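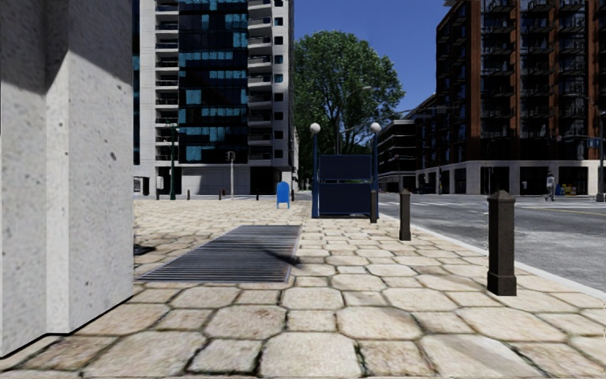

How to get to an away match at Praston

Buy your ticket before you travel, as the away end at Norkville Road holds only 335 and there are no sales at the turnstiles.

1. Take the 208 bus from the railway station and get off at the Tokano Street stop.
2. Walk back towards the church and turn left. The ground is 4 minutes further on.
3. Go in by the Bjarnason Stand entrance. Home supporters use the other side.
4. Have your ticket ready. Large bags are not allowed in.

If you are driving, use the car park behind the swimming baths. The streets next to the ground are permit only on match days.

Last updated 13 April 2023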